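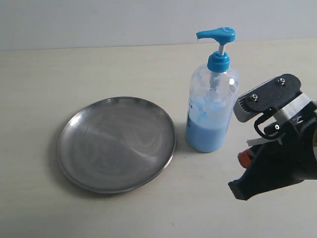

4. Hand-Washing Plates and Filling the Soap Pump

This section covers washing stainless steel plates by hand, drying them without streaks, and filling and priming the soap pump used at the washing station. It applies to the Usham raised-rim plate and to any refillable pump bottle with a screw cap and dip tube. For cups and lidded containers, see Section 5.

4.1 Before You Start

Set up on a flat, light-colored surface if you have one. Residue and gray wipe marks are easier to spot against a pale background.

You will need:
Liquid soap, any mild type
A soft sponge or cotton cloth
Two dry cloths, one for drying and one for finishing
A pump bottle, filled as described in 4.2

CAUTION: Do not use steel wool, scouring powder or chlorine bleach on stainless steel. Scratches made by steel wool cannot be removed by washing, and bleach can pit the surface.

4.2 Filling the Pump Bottle

1. Hold the bottle by the body and turn the screw cap counterclockwise. Do not twist the nozzle to open the bottle; on most pumps this only locks or unlocks the head.
2. Lift the pump straight up and let the dip tube drain into the bottle.
3. Pour in soap slowly, against the inside wall. Stop below the shoulder. The pump takes up space when it goes back in.
4. Lower the dip tube into the bottle and tighten the cap by hand.
5. Press the head until soap comes out. A newly filled bottle may need several strokes.

NOTE: Foam and streaks of soap on the inside wall above the liquid are normal after the bottle has been shaken or tipped. They do not affect the pump. To check the level, read the line of the liquid and ignore the residue above it.

NOTE: If you change to a different soap, empty and rinse the bottle first. Some soaps thicken when mixed and will block the tube.

4.3 Placing the Bottle

1. Stand the bottle beside the plate, close enough that the nozzle can be turned over the rim.
2. Turn the nozzle toward the plate.
3. Keep one hand on the body of the bottle when you press the head. A tall bottle that is less than half full tips easily.

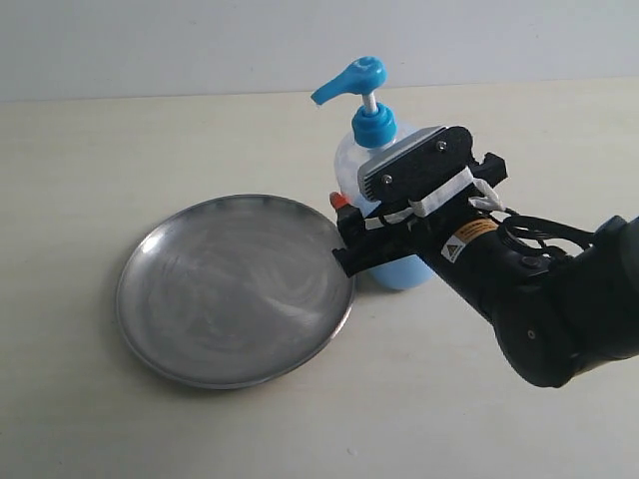 Grip the bottle around the middle when you move it. Lifting by the pump head puts the load on the stem and the cap threads, and a worn cap will let go. Set the bottle down before you release it, and check that the base is flat on the table and not resting on the edge of the plate.

4.4 Washing

1. Scrape off food with a soft spatula.
2. Rinse the plate in warm water. The water should not be hotter than 46 °C for hand washing.
3. Apply 2 strokes of soap to the center of the plate. Use 3 for oily food.
4. Work the soap outward from the center to the rim with the sponge.
5. Wash the rim separately, on both faces. Grease collects under the flare.
6. Turn the plate through 180 degrees and repeat step 5 — the side nearest your hand is usually the side that gets missed.
7. Rinse both faces until the water runs clear.

4.5 Drying and Finishing

1. Tip the plate and let the water run off one side.
2. Dry the plate with the first cloth. Dry the rim last.
3. Lay the plate flat and look across it at a low angle. Cloudy streaks or circular smudges will show in the reflected light.
4. If marks show, go over the surface with the second cloth in straight strokes, following the brushed grain where you can see it.
5. If the marks stay, wash again with a clean sponge and repeat the rinse.

NOTE: A brushed surface reflects light unevenly even when clean. Move the plate before you decide that a mark is residue. A reflection shifts across the metal as the plate turns; residue turns with it.

CAUTION: Do not stack plates while damp. Trapped water leaves rings that are harder to remove than ordinary smudges.

4.6 Pump Problems

Head goes down but no soap comes out: the level is below the end of the dip tube, or the tube has come loose. Refill, or push the tube back into its socket.

Head will not go down: the pump is locked. Turn the nozzle counterclockwise while holding the cap.

Head is slow to rise: dried soap on the stem. Soak the pump in warm water, then work it several times.

Soap leaks at the neck: cap is cross-threaded. Remove it and start again.

Replacement caps and dip tubes are listed under Cunau parts in Appendix B.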